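Vunska Police Ask Public for Help After Attack Outside Rimow Shopping Hall

Vunska, Nov 25, 2023

The Vunska Police Office is asking for help from the public after a man was attacked and robbed near the east entrance of the Rimow shopping hall. The victim is 50 years old and lives in Vunska. He has injuries to the head and one hand. The doctors say that his life is not in danger and that he can probably leave the hospital in the next days.

According to the first statements, two persons came to the victim on the stairs which go down to Sebastian Street. One of them asked him for the time. The other pushed him from behind, and he fell down 6 steps. The two took a shoulder bag and ran in the direction of the tram stop. In the bag were a telephone, house keys and 80 euros in cash.

Officers were at the place 5 minutes after the first call. The area was searched with a dog, but no arrest was made. The police do not believe at this time that the victim knew the attackers. The investigation is led by the department for violent crime, and the reports of all witnesses are being compared now.
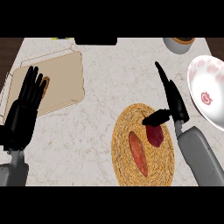 Who should contact the police?

Every person who was on Sebastian Street or at the tram stop between 5 and 6 in the evening on the day before this release, also if they did not see the attack itself. Drivers who have a camera in the car are asked to keep the recordings and not delete them.

Both persons are described as young men of slim build. One was wearing a gray jacket with a hood and the other a dark cap. The bag is made of brown leather and has a repaired strap. Anyone who was offered such a bag for sale, or who has found one, is asked to leave it closed and bring it to the police station at Zernis Square.

The stairs were closed during the night for the work of the technicians and are open again. The management of the Rimow hall has given the recordings from its entrances to the police. Since April there is additional lighting on this side of the building, and the police will check with the management if more is needed.

Information can be given at the Zernis Square station at any hour, also without giving a name. Journalists are asked to send their questions in writing to the press desk of the Vunska Police Office. The name of the victim will not be released.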